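Notes from the open day at Wiria, 28/07/2023

Wiria is a Standardbred nursery on river flats, with 90 acres under fence and a training track the owners stopped using years ago. The stud opens to visitors once a year, in the slack weeks before the foaling season. I went mainly to see the yearlings and the new foaling unit.

We met at the machinery shed and signed in. Azra Janevski, who manages the place, handed out a stapled sheet listing every mare on the property, her sire, her best time and what she is in foal to. There were 20 mares listed and 19 in the paddocks. The other was at the vet's having a hoof abscess looked at.

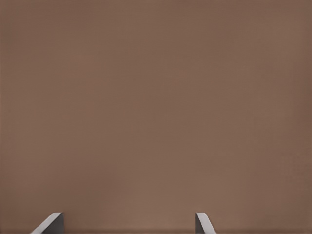

The first stop was the broodmare paddocks. The mares run in small mobs according to due date, and the earliest group had already been brought up to the yards near the house. Post and rail fencing is used only where foals will be. The outer boundaries are plain wire with a white sighter rail on top. Azra said the mares are fed twice a day from late autumn — a mix of lucerne, oaten chaff and a balancer pellet — and are wormed on egg counts, with no fixed calendar.

Muser, the senior stallion, was led out next. He is a bay, a bit plainer through the head than his photos suggest, with very good bone. He covers by chilled semen only, and his book is capped at 90. The younger horse, Plattner, has his first yearlings going through the ring next year. I liked him more than I expected to. He walked well and stood quietly while almost 30 people crowded the rail.

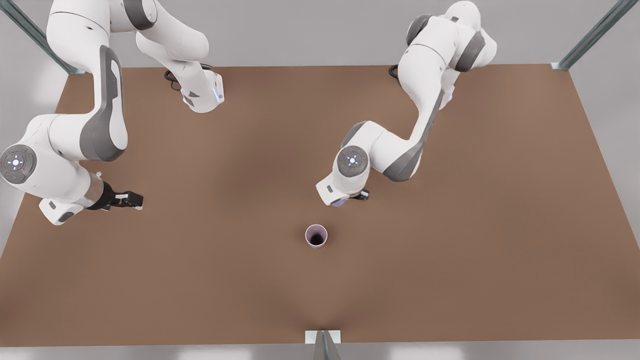

*A paper cup on the table, with two white robot arms reaching over it.*

The foaling unit has four boxes off a central passage, each with rubber on the walls to shoulder height and a drain in the corner. The boxes are deeper than the old ones and open straight into small day yards. Straw is still used for foaling, with shavings at other times.

We finished with the yearlings. The pick for me was a brown filly out of Alteo, a mare who won at two and three. She had a long, loose stride and was the only one that didn't bother with the plastic bag tied to the gate.

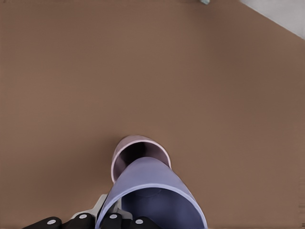
Lunch was a sausage sizzle and tea in the shed. Several people asked about service fees, which are unchanged for the coming season. Mares can be booked in until December, and the stud will agist visiting mares if there is room. Parking was in the bottom paddock, and it was soft near the gate, so bring boots if you go next year.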